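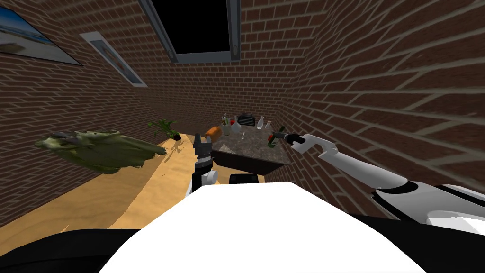 Since September I take the slow train from Cilmont to Irkville every working morning. Before this I drove. I would like to write down a few things for people who are thinking of the same change. It will be a long thread, excuse me.

---

The slow train needs 28 minutes. The fast one needs less, but it does not stop at Cilmont Lower, and I live beside Cilmont Lower. To reach the upper station I must climb the hill, and then I have lost what I won.

---

Please do not trust the map which says that the two stations are "connected". They are connected by a staircase. It has 71 steps and the handrail is only on one side, the wrong one if you carry a bag in the right hand.

---

Tickets. I did my mathematics badly and bought single tickets for the first two weeks. The weekly ticket is already cheaper if you travel on four days. The lady at the window told me this kindly, but she told me on a Friday evening, when it could not help me any more.

*(Correction: I looked in my calendar and it was simply an evening. I was tired and it felt like the end of the week.)*

---

If you buy from the machine, press the language button first and the destination second. In the other order it forgets the destination. I learned some new words from the man who stood behind me.

---

Where to sit: in the direction of travel, on the left, if you want the river. On the right you have the backs of gardens. I have come to prefer the gardens. People put their honest things at the back of the house, old baths with plants in them and swings that the children are too big for.

---

There is one garden just before Dirunier where the washing hangs outside also in the rain. I used to think this was forgetfulness. A colleague says that rainwater makes the towels soft. I have not tried it.

---

The stop at Dirunier is the long one. We wait there for the train from the other direction, as the line has only a single track after the bridge. The timetable says five minutes. In the mornings it is correct, in the evenings you can read a whole chapter.
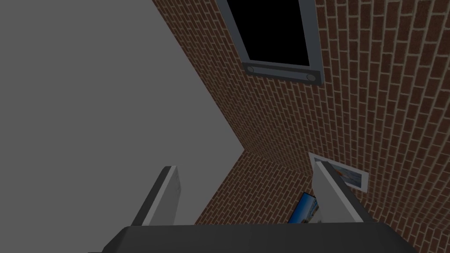
**Hedda Lomquist**
Payroll clerk, Irkville. Slow train passenger, slow reader

---

About Dirunier I wanted to say more. From the platform you see the church tower, and over its door is the year 1579. I passed it for three weeks with my nose in the telephone. Then the battery was empty one morning and I looked up.

---

I have since visited it properly. The church is open until four. It is cold inside and smells of candles and wet coats. The door is very low, and a small card asks tall visitors to be careful, in four languages, and in my own language with a spelling mistake. I was fond of the mistake.

---

Now the practical matter of coffee. The kiosk at Cilmont Lower opens after my train has left. This is a pity for both of us. I bring my own in a Prantl flask which was a present from my old office. It keeps the coffee too hot to drink until Dirunier, so the long wait has a use.

---

What I read on the train: at first the news, and I arrived at work in a bad mood. Now only novels, from the library, in English. I write unknown words in pencil on the bookmark. From yesterday: "to dawdle", "kerb", "threadbare". I was pleased to meet "to dawdle" while standing still at Dirunier.

---

Somebody asked under the first post if I miss the car. Yes, in two situations. One is when I buy potatoes. The other is when it rains sideways and the shelter on platform 2 protects only the timetable.

---

Somebody else asked if people speak with each other. In the first weeks, no. Then there was a delay because of a fallen tree, and we all complained together, and after this we greet. We do not know names. We know who gets out where, and who needs the seat near the door.

---

Small advice for the autumn: take gloves already in October, the door buttons are metal. Take something to wipe the window from inside. And do not put the umbrella in the rack above your head when it is wet. I say this as the person who sat under it.

---

The new timetable was hung up at the station on Oct 8, 2018 and my train leaves a little earlier in it. I asked at the window whether the kiosk will also open earlier. She did not know, but she wrote the question on a paper and put the paper under her cup.

---

If you travel from Irkville towards Cilmont in the morning, so against the stream, please tell me how full it is. My sister-in-law is considering a job here and she cannot stand for the whole way with her knee. You may also write to me privately. I answer in the evening, usually from Dirunier.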